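Ticket 27: Caja de snacks surtidos, sobres mezclados y etiqueta que no coincide
Abierto por: Mansa Owusu
Proveedor: Pacheco
Estado: en espera de respuesta
Fecha de apertura: Aug 7, 2026 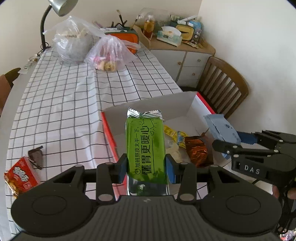
Buenos días. Escribo por el pedido de snacks surtidos que recibimos en la oficina de Ostus. Pido disculpas si alguna palabra no es correcta, el español no es mi primera lengua.

El pedido era de dos cajas. En la hoja de entrega las dos aparecen como "surtido salado, 15 sobres". La primera está bien. La segunda es la caja baja de cartón con los bordes rojos, y dentro hay sobres de varios tipos que no están en la hoja. El que más me preocupa es el sobre verde y plateado. Tiene el texto solamente en chino por la cara delantera: con letras grandes dice 懂胃更暖心, que según el traductor es algo como "entiende el estómago y calienta más el corazón". La línea pequeña habla de trabajar horas extra por la noche. Con esto no puedo saber qué producto es, y tengo que poner una etiqueta de alérgenos en español antes de dejarlo en la sala común.

También hay un sobre azul claro, un envoltorio amarillo largo con detalles azules y otro brillante de color naranja marrón. De estos tampoco encuentro el nombre en la hoja.

Qué he probado hasta ahora:

Busqué la referencia de la caja en la página de pedidos. Me sale el surtido Prultstead, que lleva 15 sobres pero todos de galleta salada.

Cerré la sesión y entré otra vez, por si la hoja era antigua. Sale la misma.

Llamé al teléfono de atención. Me dijeron que abriera un ticket.

Lo que necesito:

La lista correcta del contenido de la segunda caja, con ingredientes y alérgenos de cada sobre. Si es un error de almacén, prefiero cambiar la caja entera. Los sobres quedan apartados y no los repartimos.

Respuesta de Pacheco, atención a clientes:

Hola, Mansa. Gracias por la foto. La caja parece del surtido Zastmont, que se prepara en la misma línea que el suyo. ¿Nos puede confirmar si en la base hay una pegatina con un número de siete cifras?

Respuesta de Mansa Owusu:

He mirado la base y los cuatro lados por fuera. Hay una pegatina, pero el número está borrado por la mitad y solo leo las dos últimas cifras, 27. En junio tuvimos un caso parecido con el café y se resolvió con el número de albarán, así que lo envío en un mensaje aparte. Quedo a la espera de la lista.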